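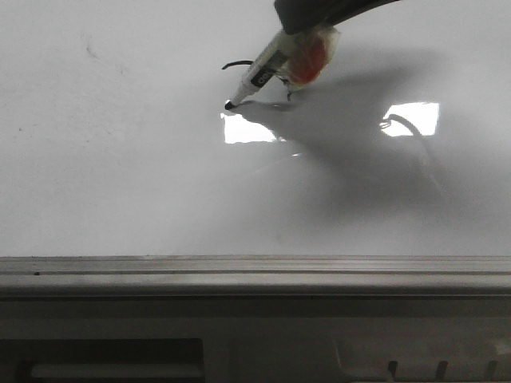
3.2 Writing surface and marker

All strokes were made on a glossy white dry-erase board with a metal ledge along its lower edge. A glossy surface was preferred to a matt one for its low friction and because dried ink lifts from it without residue. Its drawback is glare. Under ceiling lights the board returns bright patches which can hide thin or faded lines, and these patches move with the position of the reader. Legibility was therefore scored from scans of traced sheets and not by eye at the board.

Black ink was used throughout. In a pilot run in May, coloured inks gave paler lines towards the end of a marker's life, and two scorers disagreed more often on whether a stroke was complete. Figure 3 shows a black-tipped marker in contact with the board. The barrel is held at a slant, with the upper end to the right of the tip, and clear tape is wrapped round its upper portion. A slanted hold brings the side of the tip into use and gives a broader line than an upright one. It also throws a soft shadow on the board, to the right of the tip in the figure, so that fresh ink to the left stays in better light.

Figure 3. White dry-erase marker with black tip touching the whiteboard, with its shadow and the reflections of overhead lights.

3.3 Preparation and wiping

The board was cleaned with a damp cotton cloth before each session and left to dry for 34 minutes. Between trials it was wiped with a dry felt pad only. Damp wiping between trials was tried and dropped, as small amounts of water left near the ledge thinned the ink of later strokes. Markers were stored flat with their caps on. Any marker which skipped on a test line was withdrawn and the trial repeated with a new one.

In total 143 strokes were kept for analysis. A stroke was kept if it had a clear start and end point and did not cross an earlier mark. Strokes made over old ink were left out, as fresh solvent partly dissolves the line beneath and the measured width is then too large.

Line width was read at three points on each stroke: near the start, at the middle and near the end. The middle value is used in Section 4 unless stated otherwise. Readings were taken by the first author and checked by Sheila Hartley at the Eketstead site, who worked from the same scans without sight of the first set of values. Where the two readings differed, the scan was read again by both and the mean of the new values was entered.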